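Clendwood wrist-cam grasp training kit, 3 stars
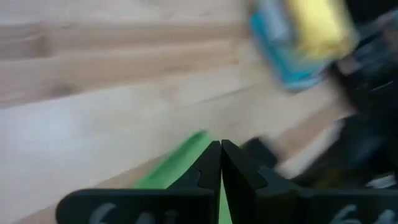
Wrist view mid-move. Fingers sharp, table all smeared.

Bought for a small study on whether blurred frames hurt a learned grasping policy. Short answer, yes, but less than I feared.

Trained two versions on 400 demos. One kept every frame, one dropped the blurry ones using the kit's own filter. Then 286 trials each on the same bench. Keep-everything got 232 grasps, filtered got 194. Not what the manual tells you to expect. My guess is the policy learns to cope with smear if it sees enough of it, and the filter bins most of the fast approach. Only one bench and one arm tho, so dont quote me.

Good: setup quick, logs are plain files, fingertips always in view.
Bad: filter is on by default and the switch is burried three menus down. Exposure can't be locked. Cable too short.

Would buy again if they fix the exposure. Turn the filter off first.

Reviewed by Filip, September 9, 2021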